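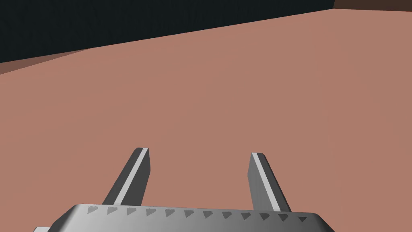

Can a robot clear and wipe a kitchen table as well as a person can?

For a bare table with a few rigid things on it, machines are getting close; for a table after a real family dinner, they still have a long way to go.

4.2 Results on the table chores

We now turn to the part of the study we enjoyed most. Section 4.1 covered training in the Drulutance simulator, and the chores below were all scored there first, before any of them were tried on the arm in the Gernow kitchen. Each chore was run 90 times in simulation with a new starting layout every time. A run counted as a success only if the table ended in the state a person had asked for, with nothing dropped and nothing pushed over the edge. We gave no partial credit. Ifor Lewis argued for a softer score early on, and we tried one, but it made weak policies look much better than they felt to watch.

Figure 2 shows the simulated work surface from the gripper's own viewpoint, with the two fingers open and nothing between them. The policy receives this view together with the joint angles and a short written request such as "put the cup by the sink." It gets no map of the room and no list of what is on the table. We kept the surface plain on purpose, with no cloth, grain or pattern, so that any failure could be traced to the grasp or to the plan. Patterned surfaces are treated separately in Section 5.

Picking up single cups and bowls went very well, and we were delighted by how tidy the motions became late in training. The arm learned to come in low beside a bowl, close on the rim and lift straight up, a habit that none of us wrote into the reward. Plates were harder. A flat plate gives two fingers very little to hold, and the policy had to find its own trick, sliding the plate toward the near edge until part of it hung over and could be pinched. The first time this showed up in the logs we played it back for the whole lab (more than once!). It is the same thing many people do with a coin on a counter.

Cutlery remains the weak spot. Forks and spoons lie so close to the surface that a small height error ends in a scrape or a miss, and a miss often turns the fork to a worse angle than before. The policy rarely gives up after a miss, so a single spoon can eat most of the time limit. Adding a retry budget of 7 attempts per object helped the overall score because the arm moved on to easier items and came back later.

Wiping was a pleasant surprise. We expected contact to be the hardest thing to carry over from simulation, and the Ondeo controller handled it with less tuning than we had planned for. It holds a light downward force while the arm sweeps, and the policy only has to choose where to go next. Coverage was good across the middle of the table. The missed patches were nearly all along the far edge, where the arm is stretched out and the camera sees the surface at a shallow angle.

On the real arm we ran 138 trials in total. Rigid objects carried over best, plates lost some ground, and cutlery dropped enough that we would not call the chore solved in any useful sense. Speed is the other open problem. Fulvio Benedetti cleared the same layouts by hand as a baseline, without hurrying, and was finished long before the arm had dealt with its second bowl. For a household this may matter less than it sounds, as a table can be cleared while everyone is in another room. On the Farooqui packing bench, where the next tray is already waiting, it matters a great deal.

Two findings seem worth carrying into future work. The policies that did best in simulation were also the best on the real arm, in the same order, so cheap simulated runs can be trusted to pick a winner even when the raw scores do not match. And most failed real trials began with a poor first approach, before any finger touched an object. We take this as very good news. A better approach is something that can be practiced in simulation overnight, and the December round of training is set up to do that, starting with the forks.

Figure 2. Simulated table and two-finger gripper, fingers open, as rendered for the policy.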